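Dravgate House, Household Diary
March, morning entry

The inventory of the dining room was resumed at 9, Kosmas Manolakis recording and Kiran Negi handling. The linen had been completed the previous afternoon and the drawers were returned to their places before work on the smaller tableware began. The sideboard remains to be polished and its left-hand key has still not been found.

Item 3537 was taken next. The old register gives it only as "round piece, green", with no maker and no room. Mr Negi was of the opinion that it should be entered with the coasters. Mr Manolakis preferred to leave the heading open until the Tsakiris list has been consulted, and it was so agreed.
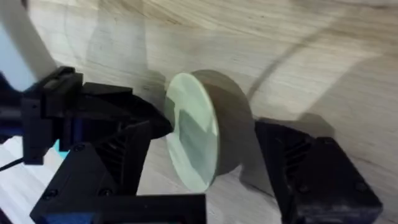
Item 3537, pale green face with glossy finish, darker edge and back.

The entry was amended to mention the colour and the shine of the face, both of which the register had passed over. The material of the face was left blank. A shelf in the Pudetti cabinet has been set aside for pieces awaiting a heading.

Work stopped at noon for the delivery of shelf paper, which was short by 2 rolls. The supplier has been written to. The glasses are to be begun tomorrow, starting with the upper shelf, and the felt squares should be cut beforehand.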